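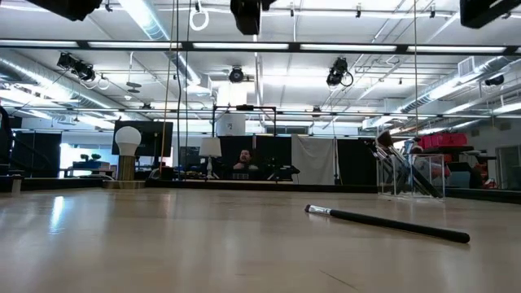
3.2 Storage habits in shared dressing rooms

Amateur theatre companies in small towns often keep one set of makeup tools for the whole cast. The tools are bought by the company and used by many persons during one season. In our earlier interviews, the members told us that cleaning was the main problem, but when we read the answers again we found that many of them were speaking about storage. A tool that is put back in its holder is seen by everybody as finished with. One brush lying flat on the open table, while the others lean together in a clear box behind it, does not have such a plain meaning. It may be clean and waiting, or it may be left by the last person. We call this the "open" position in the rest of the paper, and the position inside a box or cup we call "closed".

The questionnaire was sent to the companies of the Esdale district in November, at the start of the rehearsal period. We received 239 answers which could be used. Answers with no reply to the storage part were taken out before the analysis. Each person was asked where they usually put a brush after use, where they expect to find it, and what they do when it is in the open position. The last question allowed a free answer, and these answers were read by two coders.

The most common free answer was that the person picks up the brush and looks at the tip. Many wrote that they wipe it on the hand or on a tissue and then use it. A smaller group said they leave it alone and take another one. Older members wrote more often about asking the others in the room, and several of them said that the young members do not like to be asked. We did not expect this point and we did not have a question for it.

The kind of table was also named in the answers, mostly as a complaint. Dark powder is easy to find on a pale surface, but in wood with many grain lines and knots a small mark of brown colour can be missed (see Figure 1 for this kind of surface). One company in our group changed to white trays for this reason.
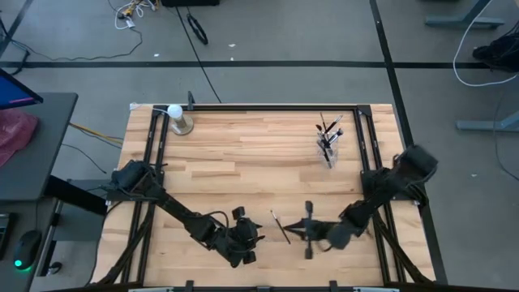 Figure 1. Tabletop of light wooden strips with small variations of shade, grain lines and small dark knots.

Labels on the holders were used by only a few companies. At the Dotano Playhouse, each holder had a coloured label for face, eyes or old-age makeup. The members there spoke well of the labels, but said that they came off after washing and were not always replaced. At Zokirby Hall there were no labels, and the brushes were sorted by size. Both ways were described as "the normal way" by the people who used them.

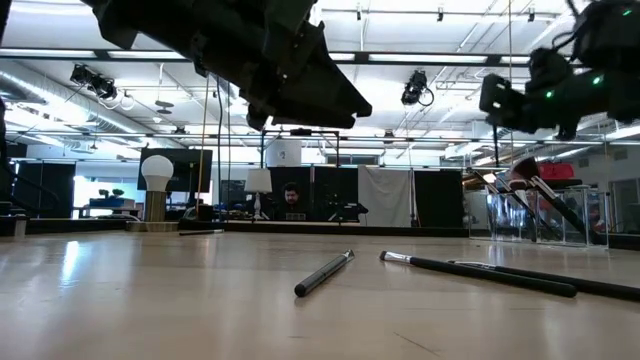

N. Ezeani

We must mention two limits of this part. First, the answers show what people say they do, and we did not stay in the dressing rooms during a performance. Second, the word "clean" was not explained in the questionnaire. From the free answers it seems that some members mean a washed brush and others mean a brush without colour on the tip. The results on cleaning in Section 3.3 should be read with this in mind.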